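Sudum Bin Clearing Kit
README and data card, evaluation release

Summary

Sudum is a bin clearing kit offered by Heklow for industrial and research arms. It consists of a software package, a set of task files, a mounting guide and a body of recorded runs supplied for training and comparison. This document covers the evaluation release, which was lent to the Illel Institute for independent review. It states what the kit contains, how the recorded runs were collected, what the reviewers found, and under what terms the material may be used.

The document is intended for technical staff who are deciding whether to install the kit, and for research groups who want only the recordings. Readers in the second group may go directly to the section titled Recorded runs.

Contents of the release

runs/ – recorded runs, one folder per run
tasks/ – task files, each naming the objects to be removed and the order, if any
mounting/ – drawings and the cable routing guide
tools/ – the playback program and the integrity checker
NOTES.txt – changes made during the review period
LICENSE.txt – terms of use

Software requirements are listed in tools/REQUIREMENTS.txt. The playback program does not need an arm to be connected. The control package does, and it will refuse to start if the arm reports a fault.

Installation

1. Copy the release to a local drive. Network drives are supported for playback only.
2. Run the integrity checker and keep its report. Heklow asks for this report with every support request.
3. Fix the bin to the table. The kit assumes that the bin does not move during a run and has no means of noticing that it has.
4. Route the cables according to the mounting guide, then move each joint slowly through its full range before starting a task.
5. Load a task file and carry out one run at reduced speed with an operator at the stop button.

Sites that already use the Lecomte scheduling service may start tasks from there. The connector is in tools/lecomte and was not part of this review.

Work area

The review was carried out with a single arm over a single bin on a wooden table. The bin was held by a clamp, and the corners of the neighboring area on the table were marked with blue tape. Hoses and wires were carried along the outside of the arm under straps, with a free loop left at the wrist. The mounting guide gives a minimum size for this loop. Tiruwork Birhane, who led the installation, recommends treating the figure as a starting point and checking it against the lowest position the arm will reach. 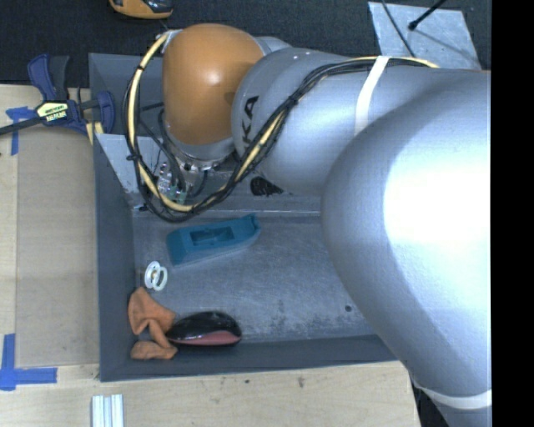

Illel, July

The institute received the evaluation release in working order and completed the review within the agreed period. The findings in this document replace the interim notes circulated earlier to partner sites. Questions about the findings should be sent to the review office and questions about the product to Heklow.

Recorded runs

The release was planned to hold 3000 runs. After checking, 2986 were kept. The remainder were withdrawn for incomplete joint data and have not been replaced, so run numbers are not continuous. Programs that read the folder should take their list from runs/index.csv and should not count upward from the first number.

Each run folder contains the following:

video – color video from a fixed camera at the workspace
joints – joint positions and speeds, with time stamps
task – a copy of the task file in force
result – the outcome as entered by the operator

The result field takes one of four values: cleared, partly cleared, stopped, or void. "Stopped" means that a person ended the run. "Void" means that the operator judged the run unfit for comparison, for instance after a change in lighting. Void runs remain in the release because some users have asked for them.

Objects were chosen to differ in shape, surface and stiffness. Small rigid plastic parts, crumpled soft pieces and glossy rounded items may be present together in the same bin. The objects are listed by category in tasks/objects.csv. No weights are given, and users who need them will have to obtain similar objects and weigh them.

Suggested division

The first 2000 entries in the index are intended for training and the rest for testing. The division follows the order of collection. Kalliopi Petridis, who maintains the index, notes that the later entries include bin layouts absent from the earlier ones, and that results on the test portion will usually be lower for that reason. Groups that prefer a random division may make their own but should say so when reporting figures.

Findings of the review

Installation took one working day, including the cable work. The mounting drawings are clear. The text that goes with them is less so, and two steps refer to a bracket that is no longer supplied. Heklow has been informed.

The control package was stable in daily use. Eleven stops were recorded during the review period, all of them requested by the operator. Recovery after a stop requires the task to be loaded again from the beginning, and the reviewers consider this the main weakness of the product. A site that clears bins with many objects will lose time here.

Separated objects were handled better than objects in contact. Soft items lying against a wall of the bin were the most frequent cause of a partly cleared result. Reto Reisinger repeated a portion of these runs with the approach angle changed in the task file and obtained a modest improvement. His settings are in tasks/alternate and may be used freely, although Heklow does not support them.

Playback was tested on three ordinary office computers without difficulty. The integrity checker is slow – allow a full evening for the complete release.

Known limits

All runs were recorded at one site with one arm model.
The camera was fixed, and the arm hides part of the bin during most of each run.
Worn areas and marks on the bin floor may be mistaken for objects by simple detection methods.
Operators entered results by hand. A second reader, Bergþóra Kjærgaard, checked a sample and corrected the entries listed in NOTES.txt.

Terms of use

The recordings may be used for research and for internal evaluation. The control package may be used only under an agreement with Heklow. Redistribution of single runs in teaching material is permitted with credit to the Illel Institute. Redistribution of the whole release is not.

Contact

Review office: Sigrún Oddsson, Illel Institute
Index and corrections: Kalliopi Petridis
Product support: Heklow service desk, quoting the integrity report and the run number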